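Open day at Brukden: an afternoon with the pool cell

The Brukden lab opens its doors once a year, in March, and I have learned to come at three. By then the speeches are over, the good cookies are gone and the people who run the machines have stopped being polite about them. I skipped the hall with the banners and went straight to the back, where Annelies Danzer looks after a cell that plays pool.

The table is a miniature, the arm is not. The arm is called Cema, after a project that lost its funding and left its name behind. It holds a cue in a two-fingered gripper and pokes at a ball, and a fair number of grown adults will stand and watch it do this for much longer than they would watch a pallet being stacked. I stood there for most of an hour, so I can't talk.

What I had come for was the upkeep. Danzer starts every session with the camera down at the gripper. She brings the tool to the foot of the table, pointing up the length of the felt, and checks that the long rails run straight up the screen. If they lean, the board under the table has been bumped, and every stored position is wrong by however much it was bumped. On open days it gets bumped a lot.
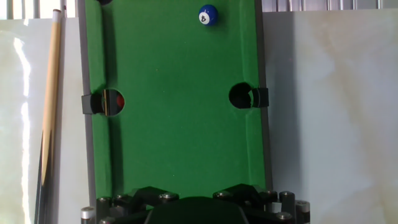
Brunner wanted to know why they didn't just screw the table down and be done with it. A fair question, and it got a tired look. They tried that last year, Danzer said, and the first time the gripper came in too low, something had to give. It was the fingers. Now the table is allowed to slide a little, and she would much sooner realign for 9 minutes than order parts from Prekach and wait until summer.

The realigning goes like this. She jogs the arm to one corner of the table and saves the point, then does the same at two more corners. From those 3 points the controller works out where the table is and shifts the whole program to match. The fourth corner is for checking. If the fingers come down where they should, you carry on. If they don't, you start over and pretend to the visitors that this was planned.

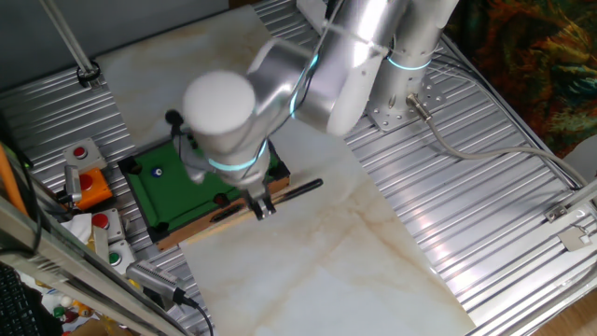

The cue is the other headache. A person holding a cue makes small corrections all the time without noticing. Two fingers closing on a round stick do no such thing, and a grip that is slightly crooked at the back end is very crooked at the tip. Danzer's log, a school notebook with a coffee ring on the cover, has entries up to number 646, and by her own estimate most of them say "cue slipped" in one spelling or another. Her cure is dull and works well: clean the fingers, wipe the cue, close at low force, lift a hair, close again. She does it every 100 strokes, or sooner if the shots begin drifting to one side.

She also had opinions about cables. The ones along the arm need enough slack for the wrist to turn and not so much that they catch on anything, and the right amount is whatever she had before a student tidied it. I asked how she gets it back. She moves the arm slowly through its worst pose, one hand near the stop button, and watches the loops. There is no form for this. I was oddly pleased to hear it.
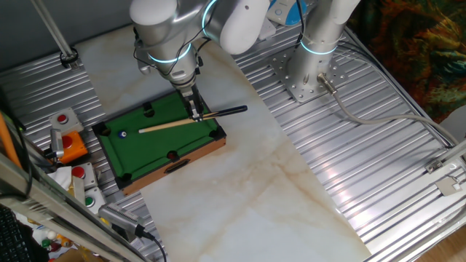

Cema lining up a shot, with the cue gripped near its back end.

I asked whether it ever beats anyone. It doesn't play anyone, she said, it plays the ball, and on a bad day the ball is ahead. Then the fingers were due for a cleaning again and I was asked, nicely, to take my elbow off the rail. The bus back leaves from the lower gate at ten past five, and the coffee by the exit is best left alone.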